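Changes to the Lending Library and the Table Reservation Policy

From the Wustton Tabletop Games Society members' newsletter, May issue
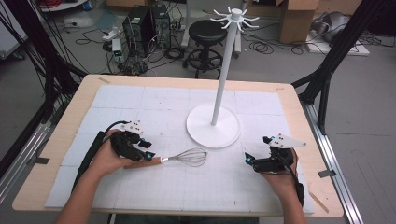 The Society's lending library now holds 1107 titles, and the rules under which those titles are borrowed were written when it held far fewer. Over the winter the board reviewed the lending rules, the reservation policy for the main hall, and the arrangements for long campaign games. The revised rules take effect at the start of next month. Members are asked to read this notice in full before their next loan.

Loan periods

The standard loan period remains 14 days. A member may hold up to three titles at one time, of which no more than one may be a large-box title. Large-box titles are those marked with a green label on the spine and are listed separately in the catalog.

Renewals will now be granted once, for a further 14 days, provided that no other member has requested the title. Under the old rules a loan could be renewed without limit, and several popular titles did not return to the shelves for most of a year. Members who currently hold a title on a second or later renewal should return it by the end of this month. No fee will be charged on these returns.

Requests may be placed at the library desk or by e-mail. When a requested title comes in, it will be kept behind the desk for one week. If it is not collected in that time, it passes to the next member on the list, and the first member's request is canceled. A member who still wants the title may place a new request.

Campaign and legacy games

The greatest number of comments received during the review concerned campaign games. A group that is halfway through a long story cannot reasonably be asked to give up its copy after four weeks, and the old practice of quietly overlooking such loans was unfair to everyone else on the list.

The library will therefore offer a campaign loan. A campaign loan runs for four months and is made to a group of at least three members, all of whom must sign the loan form. One member is named as the holder and is responsible for the return of the box. The group may pause its campaign and return the game at any point. In that case the saved state will be kept with the box in a sealed envelope for up to two months, and no other group may begin a new campaign on that copy during that time.

Legacy games, meaning those in which components are permanently altered during play, will no longer be lent from the general collection. The Society has found that these copies can serve only one group and that members borrowing them later are often disappointed. Two unopened legacy titles remain in the collection. They will be offered to groups by draw, and groups wishing to enter should leave their names at the desk.

The library's four copies of Prultum will be treated somewhat differently. Two copies are reserved for campaign loans and two for standard loans. Members who are new to Prultum are strongly advised to take a standard copy first and play the opening scenario. The rules for the later chapters assume that players are already comfortable with the trading phase, and groups that begin the campaign without that experience have tended to abandon it by the third session. The opening scenario can be finished by four players in an evening and gives a fair picture of what follows.

Checking components

Each box in the library contains a printed component list. Borrowers are asked to check the contents against the list when collecting a game and again before returning it. Any shortage found at collection should be reported within two days of the loan, and the borrower will not be held responsible for it.

When a component is lost during a loan, the borrower should say so on return. Many publishers supply single parts at low cost, and the library keeps a drawer of spare dice, cubes, pawns and card sleeves from which ordinary losses can be made good. The Society will charge a borrower only for parts that must be purchased, and only at the price paid. Where a game cannot be made playable again, the borrower may be asked to contribute up to half the cost of a replacement copy.

Please do not store games in parked cars, in basements subject to damp, or on end. Boards warp, and inserts that have been tipped upright are difficult to sort. Rubber bands should not be used around card decks, as they mark the edges and in time make individual cards recognizable from the back. Small resealable bags are available at the desk without charge.

Members are also asked not to place their own house rules, notes or printed player aids in library boxes. Good player aids are welcome and can be submitted to the desk, where they will be checked against the current rulebook and added to the box in a separate sleeve.

Reserving a table

The main hall seats 80 players. On most club evenings this is sufficient, but the large tables along the north wall are in heavy demand, and disagreements have arisen over who may hold them and for how long.

From next month the large tables may be reserved up to two weeks ahead. A reservation must state the game, the expected number of players and the expected finishing time. Reserved tables will be held for 30 minutes after the opening of the session and will then be released to any group that is waiting. Groups that are delayed should telephone the desk, which will hold the table for a short further period where it can.

The smaller tables will continue to be available without reservation. Groups of two should use the side room when the main hall is busy.

A group playing a game expected to last longer than four hours must begin within the first hour of the session. The hall closes at 11 p.m., and the time needed to pack the game away should be allowed for. Games may not be left set up overnight under any circumstances, as the hall is used by other tenants in the morning.

Open tables

Several newer members told the board that they found it hard to join a game. Regular groups tend to arrive together, sit together and choose games that suit their own number. There is no objection to this, and many of the Society's best attended evenings depend on such groups. Even so, a visitor who arrives alone should be able to find a seat.

Two tables will be designated as open tables at every club evening. Any member or visitor may sit at an open table. The game played there must be one that can be taught in 15 minutes, and the person teaching it must be prepared to play as well as explain. A short list of suitable titles has been posted beside the door. It includes Sisau, which plays well at every count from two to six and has become the usual choice for first-time visitors.

Members willing to teach at an open table may enter their names on the sheet at the desk. Those who teach on four evenings in a season will have their hall fee waived for the following month. Teachers are encouraged to explain the goal of the game before its exceptions, and to leave scoring details that arise only late in play until they are needed. Experienced players at an open table should allow newcomers to make their own decisions.

The Saab shelf

Members will recall that the Saab collection came to the Society two years ago. It consists chiefly of older war games and railroad games, a number of them long out of print. Cataloging is now finished, and the collection occupies the glass-fronted shelf beside the desk.

Titles on the Saab shelf may be played in the hall but may not be taken home. They must be signed out at the desk and returned there before the end of the session. Food and drink are not permitted at a table where a Saab title is in use. Many of these games have paper maps that have already been folded many times. The desk can supply a clear acrylic sheet to lay over the map, and its use is required for all titles marked with a red label.

Several boxes have incomplete counters, and these shortages are recorded in the catalog. Members who own duplicate counter sheets from the same period and are prepared to part with them are invited to contact the library.

Suggestions for purchase

The library has been granted $2000 for new titles in the coming year. Suggestions may be made on the form at the desk and should include the title, the number of players and a sentence or two on why the game would be useful to the membership. Preference will be given to games that play well with five or six, where the collection is thin, and to two-player games suitable for an hour or less. Expansions will be purchased only when the base game has been borrowed at least six times in the past year.

Titles that have not been borrowed or played in three years will be considered for sale. A list will be posted in the hall before any sale takes place, and a member who wishes to see a title kept may ask for it to be withdrawn from the list.

Copies of the full lending rules and the table reservation policy are available at the desk. Questions about an existing loan should be directed to the library during club hours, with the loan number ready if possible.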